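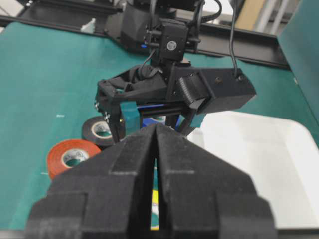 One Undlow user reports that the planner froze every time both arms were asked to share a workspace, and gave up on it after a day. I had the same trouble until I updated to build 2561.

Emov is a motion planner for two-arm setups. I have run it for 28 days, mostly on handovers and sorting small parts. Planning is quick and the collision checks are strict, sometimes too strict when the grippers work close together. Setting the padding to 2 mm fixed most of that. The log viewer is poor and the manual skips wrist camera calibration. I would still buy it again.

08/10/2024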